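Palma Street Community Kitchen
Progress report to the Zalta Fund, second period
October 7, 2024
Prepared by Meenakshi Chacko, program lead

Since our last report the evening cooking classes have gone from a pilot to something people plan their week around, and I'm so pleased to be writing this one! We had 58 adults enrolled by the end of the period, most of them from the apartment blocks on the north side of Palma Street, and the waiting list is long enough that we have opened a second evening.

The biggest change is the menu. In March we were teaching from a fixed set of recipes and people were polite about it. Now each group picks its own dishes at the first meeting, and the food is so much better (and spicier). Lentils three ways was the runaway favorite. A close second was the flatbread night, when one group stayed 40 minutes past closing to finish the last batch and then washed every pan in the place.

Attendance has held up well. Seven people have now finished the full course and three of them have come back to help teach, which we had hoped for by next year at the earliest. We pay them the assistant rate set out in the original budget.

The room itself is nearly where we want it. The old steel counters stay along the back wall for hot work, and the middle of the room has gone over to wooden tables so that people can chop, knead and eat facing each other.

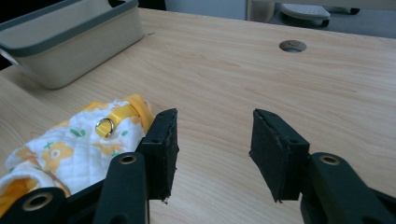 Light wood tabletop with honey-colored grain.

Spending is close to plan. Groceries ran over in the summer when we added the second evening, and we covered that from the equipment line after Vultex gave us a better price on the two ovens than they had first quoted. The ovens are in and working. The extractor fan is late; the fitter, Jikusico, has asked for another three weeks, and until then we are keeping deep frying off the menu.

Childcare is the one piece that isn't right yet. The library room next door can take up to 12 children, but only on one of our two evenings, and parents on the other evening have told us plainly that they miss classes because of it. We are talking with the after-school club about sharing their space and would like to move part of the unspent publicity money to pay for a sitter. A short request is attached with the budget sheet.

Next period we start the budget shopping sessions and the first weekend class for teenagers. Come and eat with us whenever you are nearby, any class evening, we always cook too much!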